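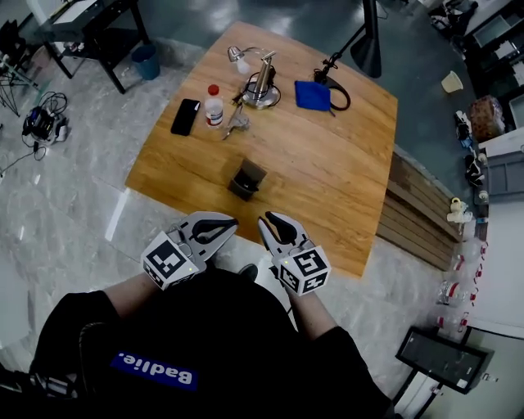 Bench tips: marker tracking for hand-held grippers

Pose jumps. If the tracked pose flips between two orientations, the solver is seeing one face of the cube nearly head-on. Tilt the wrist until two faces are in view, or reject any solution that rotates more than 15 degrees between frames.

Exposure. Fix it by hand. Auto exposure hunts over pale tabletops and shiny tile, and the black squares wash out first. Start at gain 5.

Left and right. Give each cube its own range of marker IDs in the Mamov config file. Shared IDs will load without a warning and swap hands mid-run.

Dropped frames. Gaps of up to 5 frames can be filled by interpolation. Cut the clip at anything longer. Fengying Shen's script does this and writes the cut points to a log.

Time sync. Open and close both grippers once before each task, then line up the finger width signal with the video. Check again after 600 frames.

Planner import. Build 131 reads meters. Older files are in millimeters, so convert before replay.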